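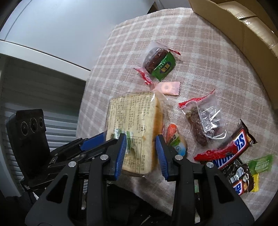 A slice of bread between the blue pads of a gripper.

Glenys Penry built her gripper in July, in the shared workshop on Ellis Street. You hold it in your hand, and its two jaws open and close.

Each jaw has a blue pad with ridges. The ridges help it hold on to slippery plastic. Bread is soft, so the jaws must squeeze gently.

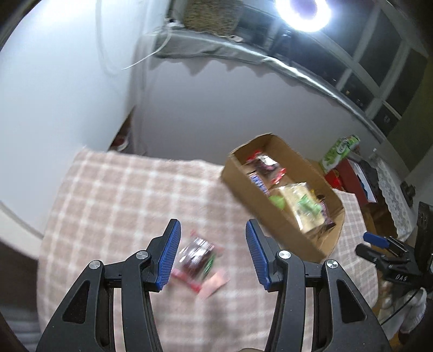
A small packet is harder to pick up than a big one. Glenys lines up the jaws first — one on each side — and then closes them slowly.

Try it yourself with two rulers and a wrapped snack. Can you lift it 3 times without a drop?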